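Keeping Our Feet Dry: A Term Project on Gaiters for Trail Runners
Efua Opoku and Si-eun Na

We came to this subject by way of sore heels. Both of us joined the trail group in March, and by the end of the first month we were stopping on every descent to shake grit out of our shoes, which is a sociable way to spend a morning but a slow one. Our coach, Nam-gil Byun, wears short fabric gaiters over his ankles and never seems to stop at all, so we asked if we could make gaiters our project, and he very kindly lent us his spare pair to start with.

We compared two designs. The Uken is a stretchy tube with a hook at the laces, and the Broketti is stiffer, with a strap that goes under the shoe. Jae-hoon Sun and Kyung-tae Oh ran the Nilteo loop with us, swapping designs at the halfway gate, and afterward we tipped out each shoe over a tray and weighed what fell on the kitchen scale. Over the whole project we collected 2,460 milligrams of grit from the bare-ankle runs, 600 from the Uken runs and 520 from the Broketti runs. We had expected a bigger gap between the two designs - Kyung-tae had even bet a bag of oranges on it.

Comfort was harder to pin down. Jae-hoon disliked the Broketti strap on rock, where he could feel it underfoot, and Efua found the Uken hook came loose when she crossed wet grass. 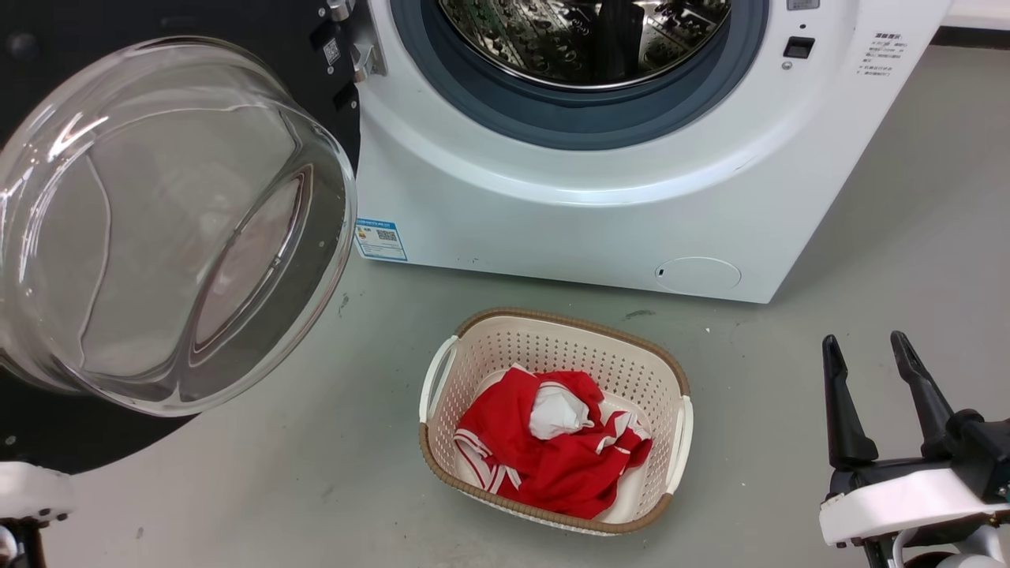 Do gaiters keep water out as well as grit?
Only splashes. Both of our designs soaked through at the stream crossing, and our socks were as wet as they would have been without them.

If we had another term, we would run in mud as well as dust, and we would borrow a better scale. Our thanks go to Mrs. Konstantinidis for letting us cross her field so many times, and to everyone who emptied their shoes so patiently.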